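# Einen Papiernachlass aus der Luftfahrt ordnen

Zeugnisse, Impfausweise, Fernschreiben und Lohnstreifen liegen im Nachlass meist durcheinander. Bevor etwas sortiert wird, die vorgefundene Reihenfolge notieren. Im Nachlass Rallis, nach dem wir hier vorgehen, waren es 312 Blatt in 2 Kartons.

## Vorbereiten

Tisch abwischen, Hände waschen und trocknen, nur Bleistift verwenden. Büroklammern mit einem Streifen Karton unterlegen und vorsichtig abziehen. Verrostete Heftklammern auf der Rückseite aufbiegen, nie durchziehen.
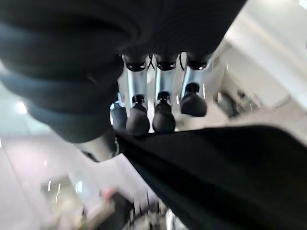
## Gruppen bilden

1. Militärzeit: Urlaubsscheine, Beförderungen, Impfnachweise
2. Ausbildung: Diplome, Prüfungsbögen
3. Fluggesellschaft: Verträge, Dienstpläne, Urkunden
4. Privates: Briefe, Einladungen, Fotos

Innerhalb jeder Gruppe nach Datum legen. Undatiertes kommt ans Ende. Pro Mappe höchstens 20 Blatt, sonst wölbt sich der Rücken.

## Beschriften

Signatur unten rechts auf die Rückseite, zum Beispiel Ra 3/12. Auf Fotos nur am Rand und mit weichem Stift. Die Liste führt Theano Rallis als Tabelle: Signatur, Datum, Art, Zustand. Übergroße Urkunden liegend lagern und in der Mappe einen Verweiszettel einlegen.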